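Craft & Table Forum > Faux Florals > Roses with blue hydrangeas, stems too long?

47 replies, page 1

privthorpe_nic
Hi all, long-time reader, first real post. I'm doing the tables for my niece's dinner in September and she wants red roses with pale blue hydrangeas, all artificial so I can make them up early and stop worrying. I bought the long-stem kind and now I can't decide how to put them together. Do you cut everything to one length? Do you leave the rose stems long and tuck the hydrangeas in low? My sister says cut. I hate cutting, I paid for those stems!

Also, is it me or is the red a bit much next to that blue? I keep going back and forth. By daylight I love it, by the kitchen bulb it looks like the Fourth of July.
- Nicanor

Wojcik_D
Welcome Nicanor! Red and pale blue is fine, you just need plenty of leaf between them. The green calms it all down. Don't pull off the leaves under the heads, whatever the videos tell you.

As for cutting, wait. Look at how the stem is built first. On a lot of plastic hydrangeas the head is a bunch of little branches on one main stem, and there's a joint where the two parts meet. If you grab it by the head and twist, that joint is what lets go, so hold it down low on the green part. 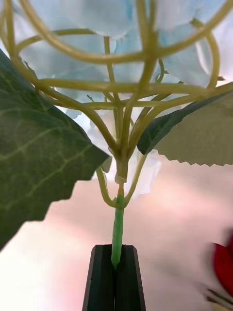
Once you've got the hang of holding it there you can fluff the head with your other hand, bending the little branches out one at a time. Mine arrive squashed flat from the box and it takes me a whole evening with the TV on. I go from the outside in, so the middle stays full and the edges droop a little like the real ones do.

sctsang
Agree with Delphine on the leaves, don't agree on waiting. I cut on day one. I've got a pair of Welden side cutters that go through wire stems like butter and I've never once missed the extra length. A long stem in a low bowl just pushes the head up and then your guests are talking to each other through a hedge.

What I would do before anything is lay them all out flat on a table. Blooms up top, stems toward you. You see right away which heads are the same size and which rose has the bend in it, and you can swap them around without jamming them in and out of foam. A white table is best, the reds show up so much better on it.
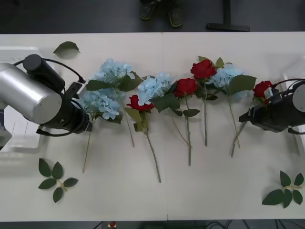 Roses and hydrangeas laid out in a row, stems toward the front.

Then you take away whatever isn't helping. I nearly always have too many hydrangeas and end up putting one back in the box. They're big! One hydrangea eats the space of two roses easy.
- Su-chen

privthorpe_nic
OK the laying out flat thing is so obvious and I did not think of it. I've been standing here holding a fistful like a guy who forgot his anniversary. Going to clear the dining table tonight.

Question though, do you alternate them? Rose, hydrangea, rose, hydrangea? Or bunch the roses in the middle?

NiallM_47
Please don't alternate strictly, it ends up looking like a picket fence. Start that way if it helps you see them all, sure, then start sliding heads over each other. The overlap is what makes it a bouquet.

My steps, for what they're worth, after doing 184 of these little table bunches for the hall (never again):

1. Lay out everything you think you'll use, side by side, heads roughly level. Stand back and squint. If one color jumps out, you've got too much of it.

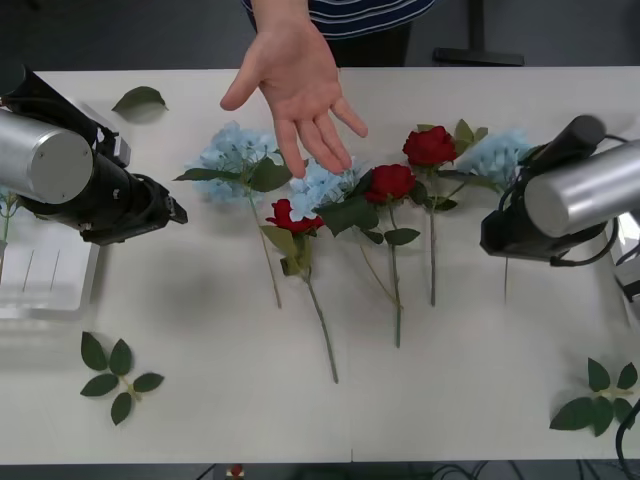
2. Pick your middle flower. I like a hydrangea there because it hides everybody else's stems.

3. Bring a rose in on each side so its leaves go under or over the hydrangea leaves. Let the stems fan out at the bottom, don't force them parallel.

4. Tape where they cross. Pleltano floral tape if you can get it, the green one. The brown one goes gummy on me every summer.

5. Only now do you cut. Sorry Su-chen.

sctsang
Apology not accepted lol. If you cut last you're cutting through a taped bundle and you get ragged ends. Cut first, a touch longer than you need, then trim.

NiallM_47
In a vase, who sees the ends?

sctsang
In a glass vase, everyone!

Wojcik_D
You two. Nicanor, is it a glass vase?

privthorpe_nic
It's a jug. White, can't see through it. My sister found a whole batch secondhand and they're pretty tall, so maybe the long stems are OK after all?

Wojcik_D
Then I'd leave them long and put some crumpled paper in the bottom for height. You can always pull it out. And keep it small, two roses and one hydrangea per jug is plenty for a dinner table. Save any leaves that come off too, a stray leaf is handy for filling a gap at the rim.

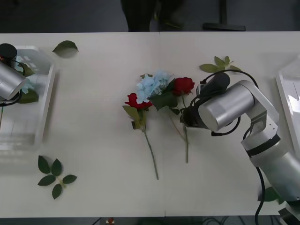
Fionnuala Ó Conaill
Two and one would look skimpy in a tall jug if you ask me. I'd go three roses, or else use a shorter jug. The heads need to cover the opening or all anyone sees is a dark hole with stalks in it. And mix the rose heights, have one sitting a good bit lower than the others.

Wojcik_D
Fair, I was picturing a narrow neck. Nicanor, measure the opening?

privthorpe_nic
Just went and looked. It's wider than my fist. So three roses then, and I'm short on roses. Does anybody know if the Wu ones match? I don't want two different reds on one table.

Fionnuala Ó Conaill
The Wu reds run darker in my experience. Order a single stem and check it against yours before you buy a box. Check by your kitchen bulb too, if that's the light that's bothering you.

privthorpe_nic
Will do. One stem ordered. I'll lay them all out again when it gets here and post how the jug looks. Still not cutting anything!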